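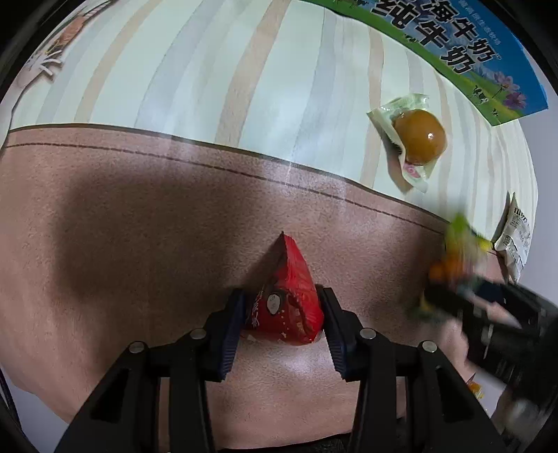 A shiny red snack bag between two gripper fingers, with a carton of pure milk off to the side.

I have a snack drawer, and I'm not going to pretend it's tidy. It started in January, when my friend Eugénie Arnaud came back from a long trip with a suitcase that was mostly crinkly bags (she'd packed two sweaters, total) and dumped half of it on my table. I couldn't read a thing on most of them. I ate everything anyway!

What got me hooked was the pairing. Eugénie grew up drinking milk with anything spicy or salty, and she pours me a glass before she'll let me open a bag. I used to think milk was for cereal. Now I keep a carton close by whenever something red and loud-looking comes out of the drawer, because you never know how hot it's going to be until it's much too late.

My neighbor Declan Hinds thinks we're both out of our minds. He's a plain cracker man, always has been, but he came over to Doolan Street last month for cards and went through six bags with us, grumbling the whole time, and then asked where he could buy more. I sent him to Bramitz, the little import grocery in Falluncombe. Go early, and take cash. The good shelf is at the back, past the noodles.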